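**Mulletti opens the Flornwood collection to household robotics teams**

FLORNWOOD – Mulletti is pleased to share that the first part of its home manipulation collection, known to everyone here as the Flornwood collection, is now open to research groups and small product teams. It holds 3546 recorded demonstrations of ordinary household work, gathered in 170 rooms where people sleep, cook, fold their laundry and misplace their chargers. We have been looking forward to this announcement for a good long while, and we are very grateful to the households that let us come in and get underfoot.

Every demonstration was performed by a person using hand-held grippers, with a camera riding along on the tool. The wearer of the sleeves does the thinking, the gripper does the touching, and the learning system later studies both the view and the motion. Working this way lets our collectors carry the whole kit up a flight of stairs and be ready to start while the kettle is still warming up.
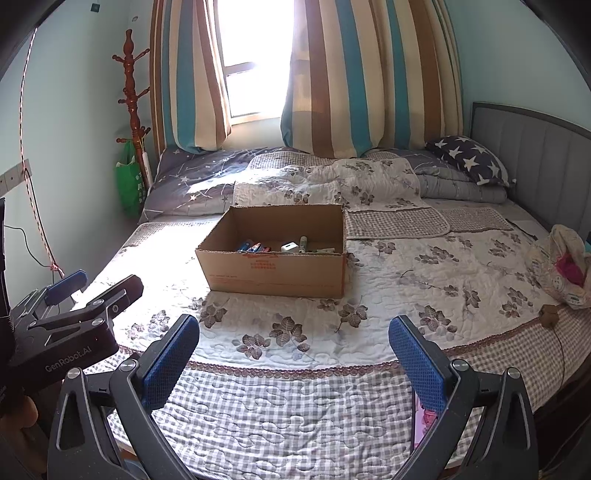 The opening release leans heavily on packing and unpacking, which our partners at Hovberg asked for early and often. A box on a soft bed sounds like a simple thing, and for most people it is! For a machine, a quilted bedspread gives under the fingers, a small packet can tip over on a raised seam, and the side of a box hides whatever was put in first. Collectors were asked to work at their own pace, to pick things up in whatever order felt natural, and to leave the bedding and furniture as the household keeps them.

Of the demonstrations in this release, 503 involve moving small goods into or out of an open box with a second gripper close by. Those are the ones we expect people to download first, and they come with plain written notes on the task, the starting layout and any fumbles along the way. We kept the fumbles. A dropped packet and a patient second try are worth having in a training set, and several of our own staff have grown quite fond of them.

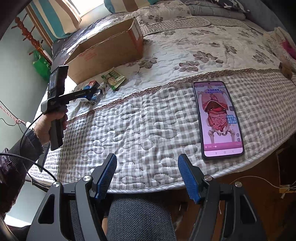 Gunawan, the labeling firm that has worked beside us since the pilot, reviewed each recording and marked where a grasp begins, where it ends and where the collector changed their mind. Their reviewers also flag rooms with strong window light or busy fabrics, so that a team testing its vision model can go straight to the harder material – or save it for a braver afternoon.

Households take part by agreement and may ask for a recording to be withdrawn at any time, before or after release. Our office handles these requests directly, and a withdrawn recording is removed from the next version of the collection.
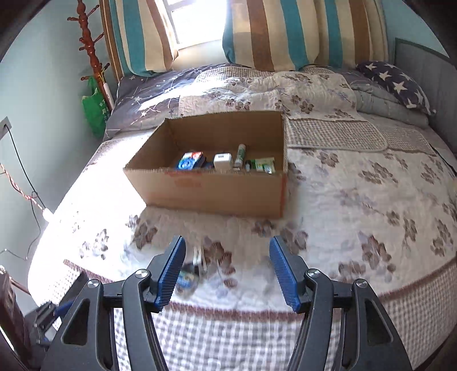 ## Availability

The Flornwood collection may be requested through the Mulletti website starting in May. Academic groups receive access without charge under a research license, and companies with 8 or fewer employees may apply for the same terms. Larger firms are warmly invited to write to our licensing desk.

A second release, covering kitchen drawers and folded laundry, is being reviewed at Gunawan now.

## About Mulletti

Mulletti gathers and prepares demonstrations of everyday handwork for learning systems, with its main office in Flornwood. Press questions may be sent to the Mulletti press desk, which is open from 9 a.m. and is always glad to hear from local papers.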